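Daravel Reading Rooms: Progress Report to the Plusta Fund
Second grant period, through October

Summary

The grant pays for three reading rooms in the Daravel district, at Prumetti, Tôn and the old depot on the main road. Two are open. The third, at the depot, is behind schedule for reasons given under Building Work.

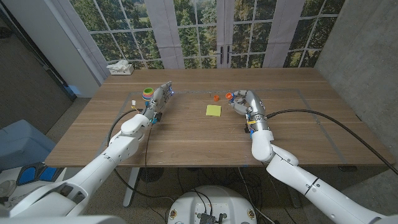
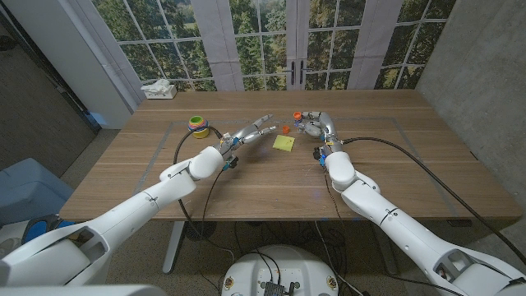
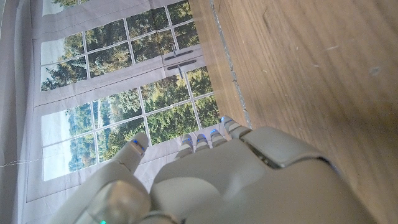 Membership and lending

At the end of the period we had 652 registered members, against a target of 600 in the grant agreement. Prumetti accounts for 359 of them. Tôn opened two months later and is growing at a steady pace, mostly through families with children in the lower grades.

Together the two rooms hold some 3000 books. Picture books and easy readers go out most. Adult fiction is borrowed less than we planned for, and we have moved part of that budget to large-print titles, as agreed with your office in the spring. Overdue returns are still a problem at Prumetti. We stopped charging fines in the summer and now send a text message one week after the due date. It is too early to say if this works better.

Opening hours

Prumetti is open five afternoons a week and Tôn is open three. Members at Tôn have asked for an evening session until 8 p.m. We can staff one evening from the current budget but not two. We plan to start it after the winter break.

Building work at the depot

The roof repair is finished and paid for. The electrical inspection found that the main panel has to be replaced, which was not in the original estimate. We have two quotes and are waiting on a third. Shelving has been ordered and is being stored at Prumetti until the floor is done. We now expect to open the depot room in March.

Spending

We have used 82 percent of this period's funds. The unspent part is almost all for the depot. We ask to carry it over to the next period and have attached the form. No other budget line is off by more than the allowed margin.

Next period

Panel replacement and flooring at the depot
Evening session at Tôn
Second book order, with more titles for ages 9 to 12
Member survey at both open rooms, results to be sent with the next report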